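3 調査の方法

3.1 調査地と対象とした釣り方

本研究の調査は、イレント川(Illent)の上流域に設けた5つの区間で行った。いずれの区間も川幅が狭く、両岸から木の枝が張り出しているため、長い竿を自由に振ることは難しい。渓流魚を対象とする毛鉤釣りのうち、リールを使わずに竿先へ直接ラインを結ぶ方式、すなわちテンカラ釣りを対象とした。餌釣りおよびリールを用いるフライフィッシングの記録は、同じ区間で得られたものであっても分析から除いた。

区間の境界は、地形図の上の距離ではなく、釣り人が実際に川へ降りることのできる地点をもとに決めた。この決め方では各区間の長さがそろわないという欠点がある。しかし、釣り人は記録をつけるときに「どの入渓点から入り、どの入渓点で上がったか」を最もよく覚えており、記録の正確さという点ではこの方法が適していると判断した。最下流の区間はポルケル橋(Porkel)の直下から始まり、最上流の区間は旧道の終点で終わる。

調査区間のうち、下から2番目の区間には高さのある堰堤が一つ含まれている。堰堤の上と下では魚の密度が異なる可能性があるため、この区間の記録については、堰堤のどちら側で釣ったものかを別の欄に記入してもらった。記入のないものは集計に含めたが、堰堤の上下を比較する分析には用いなかった。

3.2 ラインの種類と仕掛け

比較したラインは、太さが手元から先端へ次第に細くなるテーパーラインと、全体が同じ太さのレベルラインの2種類である。テーパーラインにはゼロフ(Zerov)の撚り糸を、レベルラインにはメン(Meng)のフロロカーボン糸を用いた。両者の長さは竿の長さに合わせてそろえ、先端に結ぶハリスの長さも同じにした。ハリスの号数については参加者の選択に任せ、使用した号数を記録用紙に書いてもらうことにした。

毛鉤は、巻き方の違いが結果に影響しないように、同じ型紙にもとづいて一人の製作者が巻いたものを配布した。色は黒と茶の2色であり、どちらを使うかは指定しなかった。鉤先が鈍ったと感じた場合には、参加者が自分の判断で新しいものに交換してよいこととした。配布した毛鉤を失った参加者には、次の集合のときに補充した。

竿については、参加者が普段から使用しているものをそのまま使ってもらった。竿の調子が異なれば、同じラインであっても振り込みの感覚は変わる。この点は本研究の限界の一つであるが、慣れない竿を使わせた場合には、ラインの違いよりも竿への不慣れのほうが大きく結果に現れるおそれがあった。そこで、一人の参加者が同じ竿で両方のラインを使い、その差を個人ごとに比べるという設計を採用した。

3.3 釣行の手順と記録

参加者は、1回の釣行につき60分を単位として釣りを行った。前半の単位と後半の単位でラインを交換し、どちらのラインを先に使うかは、釣行ごとに交互に入れ替えた。朝と夕方では魚の活性が大きく異なるため、二つの単位は続けて行い、間の休憩はラインの交換に必要な時間のみとした。

記録した項目は、振り込みの回数、魚が毛鉤に反応した回数、鉤に掛かった回数、手元まで寄せた回数、およびラインやハリスが枝に掛かった回数である。振り込みの回数は、釣りをしながら本人が数えると誤りが多くなる。そのため、参加者は腰のベルトに手押し式の計数器を付け、竿を持たない方の手で操作した。水温と天候は、各単位の開始時に一度だけ記入した。

魚の反応の判定には、個人による差が避けられない。水面に波紋が見えただけの場合を反応に含めるかどうかについて、予備調査では参加者の間で意見が分かれた。本調査では、毛鉤に向かう魚の動きを目で確認したか、またはラインに変化があった場合に限って反応とし、波紋のみの場合は含めないことにした。

釣行が終わった後、参加者は宿舎で記録用紙の清書を行った。清書はその日のうちに済ませることを原則とし、翌日以降に清書されたものには印を付けた。使い終わったハリスや毛鉤の包装は川に残さず、すべて持ち帰るように依頼した。宿舎の食堂での片付けの様子を図1に示す。

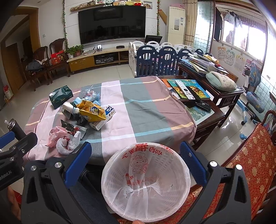
図1 食卓の上のごみとくずかご

3.4 データの整理

回収した記録用紙から、記入漏れのある単位と、途中で釣りを中止した単位を除いた。中止の理由は、増水、雷、および竿の破損であった。除外した後に残った振り込みの総数は2,708回である。この値には、枝に掛かって水面に届かなかった振り込みも含まれている。

分析では、振り込みに対する反応の割合を主な指標とした。鉤に掛かった割合を主な指標としなかったのは、合わせの技術の差が強く現れるためである。テンカラ釣りの経験年数は参加者によって異なり、経験が6年に満たない者とそれ以上の者とでは、反応から合わせまでの動作に違いがあると考えられる。そこで、経験年数を二つの群に分け、それぞれの群の中でラインの種類による差を求めた。

枝に掛かった回数は、区間ごとに集計した。枝の張り出しが多い区間では、参加者が振り込みの距離を自分から短くする傾向があり、枝に掛かる回数だけを見ると、実際の釣りにくさを小さく評価することになる。このため、各区間の釣りやすさについて参加者に自由記述を求め、集計結果を解釈するときの参考とした。自由記述の内容は数値に変換していない。

風の影響については、十分な整理ができなかった。軽いレベルラインが風に流されやすいことは多くの参加者が記述しているが、谷の中の風は場所によって強さも向きも変わり、単位の開始時の記入だけでは代表させることができない。本稿では風に関する記述を4節で紹介するにとどめ、ラインの種類による差の計算には含めなかった。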